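Oktober, von Zainab Garba

3 Anschaffung und Budget: Handgeführte Greifer für Textilaufgaben

Dieses Kapitel richtet sich an alle, die den ersten Toswood-Platz planen und noch nichts bestellt haben. Es lohnt sich, zuerst zu rechnen und dann auszupacken -- die Freude am Gerät wird dadurch nur größer!

3.1 Bedarf festlegen

1. Schreiben Sie die Aufgaben auf, die im ersten Vierteljahr anstehen: Decken zurückschlagen, Kleidung greifen, Kissen umlegen.
2. Ordnen Sie jeder Aufgabe einen echten Raum zu. Ein bewohntes Schlafzimmer bringt Stoffe mit, auf die man am Schreibtisch nie käme.
3. Tragen Sie ein, wie viele Personen gleichzeitig arbeiten. Pro Person wird ein Handgreifer gerechnet, dazu ein Reservegerät je Standort. 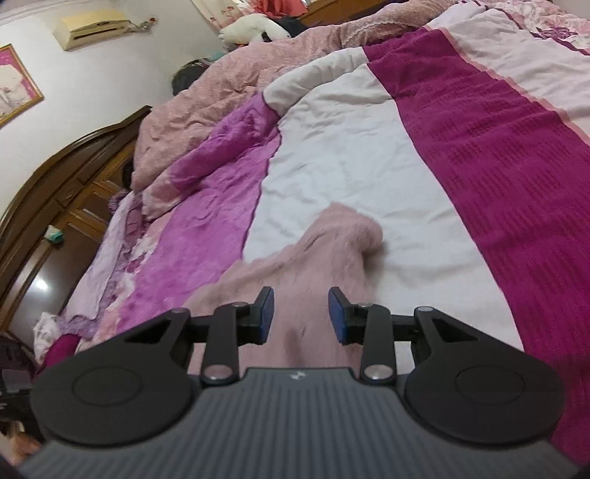 Greifbacken gehören als eigener Posten ins Budget, getrennt vom Grundgerät. Im Prullar-Paket ist ein Paar enthalten, ein zweites sollte gleich mitbestellt werden. Kurzfloriger, flauschiger Stoff wie der altrosa Zipfel zwischen den blauen Auflagen ist ein wunderbarer Prüfling für den Anfang, und auf dem weißen Tuch daneben hebt er sich gut ab. Für die Backen planen Sie 215 Euro je Ersatzpaar ein.

3.2 Kosten zusammenstellen

Grundpaket Prullar, ein Handgreifer mit Backen: 2.609 Euro
Transportkoffer Wallard: 449 Euro
Ersatzbacken, ein Paar: 215 Euro
Textilien und Kleinmaterial: 300 Euro

Hinweis: Die Position Textilien wird gern gestrichen. Bitte lassen Sie sie stehen. Mit Plüsch, Strick und glatter Baumwolle lernt man in einer Woche mehr über die eigenen Griffe als mit einem ganzen Stapel gleicher Handtücher.

4. Holen Sie das Angebot bei Dauda schriftlich ein und lassen Sie Koffer und Backen einzeln ausweisen.
5. Prüfen Sie, ob die Einweisung enthalten ist. Sie dauert einen Vormittag und macht wirklich Spaß. 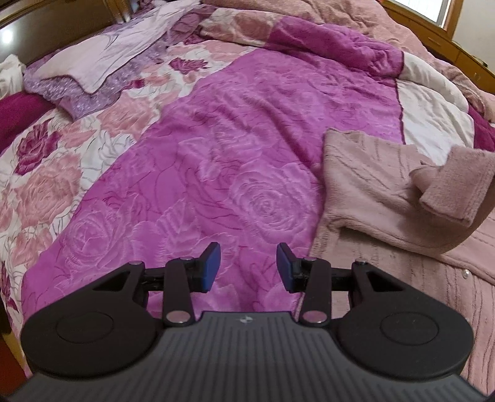
6. Legen Sie den Liefertermin so, dass zwischen Einweisung und erstem Einsatz höchstens zwei Wochen liegen. Wer länger wartet, fängt mit den Handgriffen wieder von vorn an.
7. Reservieren Sie einen abschließbaren Schrank. Der Koffer braucht ein Fach in voller Tiefe -- vorher nachmessen.

Vorsicht: Ersatzbacken nur mit der Gerätenummer bestellen. Die ältere Ausführung hat einen anderen Lochabstand, und Dauda nimmt geöffnete Packungen nicht zurück.

3.3 Freigabe

8. Übertragen Sie die Summe in das Toswood-Planungsblatt, Spalte C.
9. Zweiter Greifer geplant? Dann das Grundpaket doppelt ansetzen, den Koffer nur einmal. Er fasst zwei Geräte.
10. Blatt speichern und an die Standortleitung schicken. Die Inbetriebnahme folgt in Kapitel 4.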